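Section 9. Setting Grip Height on Soft Goods
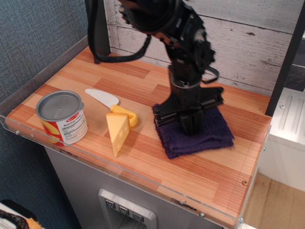 Fig. 9-1. Gripper lowered onto the folded towel, both jaws in contact with the top layer.

Rigid objects are forgiving. A toy can is as tall today as it was yesterday, and the arm can be told its height once and left alone. Towels have opinions. Repeat this procedure whenever the towel is changed, washed, or refolded by somebody with their own ideas about folding.

You will need the Limgate pendant, a 3 mm hex key, and the towel you intend to use. A different towel of the same color does not count.

Before you start

Set the arm to Manual and the speed to Slow. Clear your hands, sleeves, and coffee from the tabletop.

CAUTION: The jaws are still a pinch hazard at Slow. They will pinch you slowly.

Procedure

1. Fold the towel into a square stack and lay it on the right half of the table. Smooth it once with your palm. Smoothing it again changes the height, so resist.

2. Move any toys to the left, clear of the jaws at their widest opening.

3. Jog the arm until the gripper is over the towel. Check that both cables hang free through the whole move. If either one pulls tight, stop and go back to Section 2.

4. Open the jaws fully and lower the gripper in single steps until both tips touch the cloth. Press SET TOP.

5. Lower a further 9 mm. The pile should give under the jaws. If the arm reports a force warning, back off and press CLEAR. Do not press CLEAR and carry on down, however confident you feel.

6. Close the jaws. Press SET GRIP.

7. Raise the arm 46 mm and wait. The top layer should come up and stay up.

8. Lower, open, and save the pair of heights under a name you will recognize in January. The memory already contains TOWEL, TOWEL NEW, and TOWEL NEW REAL.

NOTE: Fuzzy cloth springs back for about 2 minutes after being pressed. If you need another try, let it recover first or refold it.

If the towel slips

Check the jaw tips for lint and wipe them with a dry cloth (a different one). If it still slips, lower the SET GRIP height by 1 mm and repeat from step 6.

If the whole stack comes up together, the grip height is too low. Raise it 1 mm at a time.

If one jaw touches before the other, the bracket is out of level. Switch the arm off, loosen the bracket bolts with the hex key, level the rail, and retighten. Do not level it by leaning on it. The Markard bench has a bracket that was leveled this way, and it is now used for demonstrating crooked brackets.

Report repeat force warnings to Giuliana Puma, with the saved heights and the name of the towel file.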